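The binder nobody wanted to write

October 2019

I have spent most of my working life avoiding documentation, so naturally I am now the person who writes ours. It is 4 pages long. It used to be 31, and I would like some credit for the missing 27.

The old version was called the Illberg Cell Operating Standard, and it read like a lease. It had a section on footwear, a section on the section on footwear, and a definition of "hand" that covered both kinds and then mixed them up for the rest of the document. People signed the back page on their first day and I doubt many of them ever turned to the front. I signed it too. I couldn't have told you a word of it by lunch.

What got me started was a visit in March from Su-chen Hsueh, who runs the bench group over in Arnport. She asked to see our rules and I handed her the binder. She weighed it in one hand and asked which page said who is allowed to press start. I went looking. It was in an appendix, under "Miscellaneous."

So the new one opens with that. One person has the stop button, and that same person says go. If you have the button you don't also fix the mat, hold the part, or check your phone. If you need to do any of those, you hand the button over and say so out loud, which feels silly for the first week and then doesn't.

Next comes speed. We run slow after any change, and "any change" includes the ones you don't think of as changes. New part, new script, new lighting, someone tightened something. Hoi-yan Yang wanted a list of exceptions. I asked her to write one, and she came back a day later with a blank sheet and a bad mood, so the rule stands.

Then there's the part I'm fondest of, the bench rules, because they came out of arguments. Everything the job needs goes on the mat. Everything else goes somewhere else. This sounds like something your mother would say, and mine did, but we lost most of an afternoon to it once over a roll of tape.
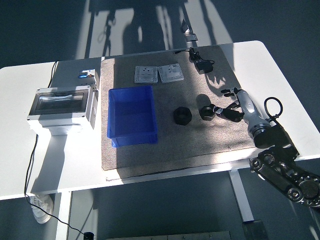

The rule on cords took the longest. Mine said "no cords on the work surface," which was short and firm and lasted until the first person needed to plug something in. It now says cords stay out of reach of the arm through its whole travel, and that you check this by moving the arm through its whole travel with the power low. Guessing with your own elbow doesn't count. I have seen it done, by me.

Parts get set down flat, with space for the fingers to close on them from the side. Big ones and small ones get their own trial runs, even when they're the same shape, and a good grip on the big one is no excuse to skip the other. Chien, our logging tool, wants a separate entry for each. Chien wants a separate entry for everything. Run 2188 has a note from me that just says "see 1267," and 1267 says "fine," so I have added a line about notes as well.

Su-chen has asked for a copy to mark up. I'm sending her all 4 pages, stapled, and keeping the binder under my monitor, where it is exactly the right height.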